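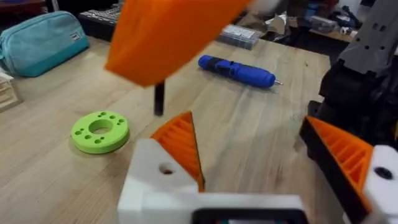 Assembly Kit Working Group
Minutes, February meeting, 9:30 a.m.

Chair: Caoimhe Hayes
Attending: Bornness (parts), Ruller (bench), Wendt (documentation)
Apologies: Drallell

1. Previous minutes
Accepted with one correction. Under item 3, "press fit" should read "slip fit."

2. Printed parts
2.1 Orange block with black peg. Bornness reported that the revised peg hole holds the peg square to the block face. Test batch was 39 blocks. Four were rejected for a raised first layer at the edge of the hole. The file will not be changed again before the next batch.
2.2 Green disc. Ring of small holes around the center hole retained as drawn. Ruller asked whether the small holes could be opened up to reduce cleanup after printing. Wendt noted that the drawing is shared with another kit and a change would need a new part number. No change for now.
2.3 Color. Lime green for discs and orange for blocks confirmed. The parts are easy to tell apart on the light wood tabletop. Leftover gray filament to be used for fixtures only.

3. Bench layout
3.1 The blue cordless screwdriver stays on the table within reach of the work area. Ruller wants the grip to the left and the bit to the right, as at present. Agreed.
3.2 The compartment box sits behind the screwdriver. The lid is to be kept shut between builds. Contents can be checked through the lid without opening it. Wendt to update the layout sheet, which still puts the box at the front.
3.3 Discs are placed on the left side of the table, flat. Stacking was discussed. Bornness is against it, having found two discs going out as one in the last kit check. Left open.

4. Assembly procedure
4.1 Draft B of the instruction sheet was reviewed. Step 6 now says to bring the block in peg down. Draft A gave no orientation.
4.2 Tilting the block on approach. Ruller reported that the peg catches on the edge of the center hole if the block is not leveled before lowering. A line will be added to step 7.
4.3 Fastener step moved to the end. Screw length unchanged.

5. Stock
54 complete kits on the shelf. Loose fasteners stand at 3958 by weight. Bornness considers the scale reading good enough for ordering. Hayes asked for the tare to be written on the bin.

6. Actions
Wendt: layout sheet, revised steps 6 and 7.
Bornness: tare label, next block batch.
Ruller: trial of flat and stacked discs, results to Hayes.
Drallell: quote for replacement bits (carried over).

Closed 10:20 a.m.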